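**Growing sweetcorn on a north-facing allotment: worth it?**

**widora_plot65** wrote:

Took over the plot in April and have been told by three separate people that I can't grow sweetcorn on it. All three were growing leeks at the time, so I took it with a pinch of salt. Seedlings are 3 inches tall and sulking on the windowsill. Do I plant out now or wait? 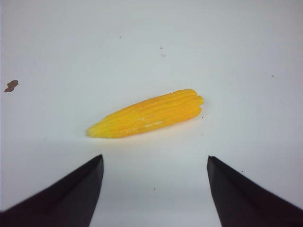 Variety is Safavi Early, which the packet says is "reliable in cooler districts". The packet also shows a man in shorts.

**Nima Mousavi** wrote:

Wait. Then wait a bit more. I planted out early one year and got a lovely crop of brown string. And plant in a block, never a row, or you'll get cobs with six kernels each.

**trandov** wrote:

Disagree with Nima, as is traditional. Get them in under fleece now. Corn hates having its roots messed with and every day in a pot makes it worse.

**Nima Mousavi** wrote:

Trandov lives by the sea and thinks frost is something that happens to other people.

**trandov** wrote:

I've had frost. I've also had corn.

**widora_plot65** wrote:

Right, so now or not now. Very helpful, both.

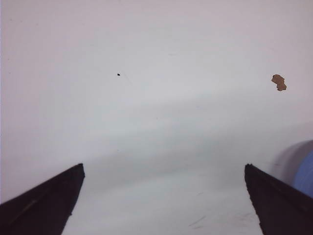
Other question is feeding. The soil is mostly clay with bits of someone's old patio in it. Is chicken manure enough?

**arnik933** wrote:

Pellets are fine, but go easy near the stems. Split the difference on planting: half now under fleece, half in a fortnight. Whichever lot survives, the badgers will have it the night before you pick it.

**widora_plot65** wrote:

There are badgers?

**Nima Mousavi** wrote:

Did the leek people not mention the badgers?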